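Der Clirkine

Er stand hinter der Waschanlage, zwischen einem Anhänger ohne Deichsel und einem Stapel Paletten, und ich war sofort verloren. Ein Clirkine! Viertürer, Sechszylinder, in diesem Grün, das bei Regen fast schwarz wird. Ich hatte seit meiner Kindheit keinen mehr aus der Nähe gesehen, und jetzt konnte ich die Hand aufs Dach legen.

»Der springt nicht an«, sagte der Händler.

»Macht nichts«, sagte ich, viel zu schnell.

Er sah mich an, wie man jemanden ansieht, der gerade seine Verhandlungsposition verschenkt hat. Auf dem Zettel hinter der Scheibe standen 237.000 Kilometer, acht Monate TÜV und ein Preis, für den man anderswo einen ordentlichen Kühlschrank bekommt. Ich öffnete die Fahrertür. Sie fiel nicht herunter, und das war mir Beweis genug. Drinnen roch es nach Leder, kaltem Rauch und einem Sommer, den andere Leute gehabt hatten – herrlich!

Meine Schwester, die mich hergefahren hatte, blieb in ihrem Liew sitzen und ließ den Motor laufen.

»Du hast noch nicht mal die Haube aufgemacht«, rief sie durchs Fenster.

Also machte ich die Haube auf. Da lag er, der lange Sechszylinder von Ballisico, verstaubt wie ein Klavier auf dem Dachboden, und ich verstand gut die Hälfte von dem, was ich sah. Der Händler brachte eine Batterie und klemmte sie an. Beim ersten Versuch klackte es nur. Beim zweiten hustete etwas, ganz tief unten, und meine Schwester stellte ihren Motor ab.

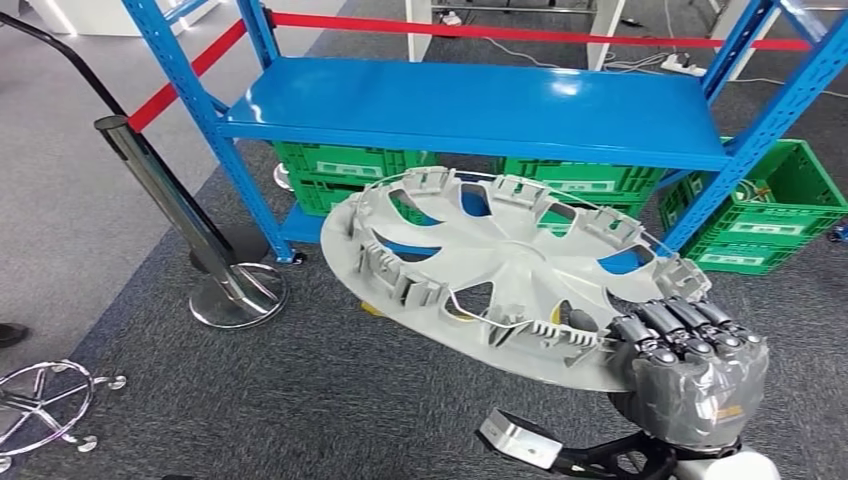 Beim dritten Versuch lief er. Unrund und mit einer blauen Wolke, die bis zur Waschanlage zog, aber er lief! Ich saß am Steuer und spürte das Zittern im Lenkrad, in den Knien, in den Zähnen. Der Händler schrie etwas von der Zylinderkopfdichtung. Ich nickte begeistert.

Wir nahmen die Landstraße, meine Schwester mit Warnblinker hinter mir. Bei 44 fing das Armaturenbrett an zu singen, bei 69 hörte es wieder auf, und von da an schwebte der Wagen, anders kann ich es nicht sagen. Die Kurven am Stausee nahm er wie ein Ruderboot, weich und mit leichter Verspätung. Es war Oktober, die Heizung ließ sich nicht abschalten, und ich fuhr mit allen vier Fenstern offen und sang mit, obwohl das Radio kaputt war.

Kurz vor Alesent ging die Temperaturnadel spazieren. Ich rollte auf den Parkplatz am Ortsschild und stellte die Zündung aus. Meine Schwester hielt neben mir, stieg aus und ging einmal langsam um den Wagen herum, die Hände in den Jackentaschen. Unter der Haube tickte und zischte es.

»Und?«, fragte ich.

Sie setzte sich auf den Beifahrersitz, zog die Tür zu und strich mit dem Daumen über das Holz am Handschuhfach.

»Wenn er abgekühlt ist«, sagte sie, »fahre ich.«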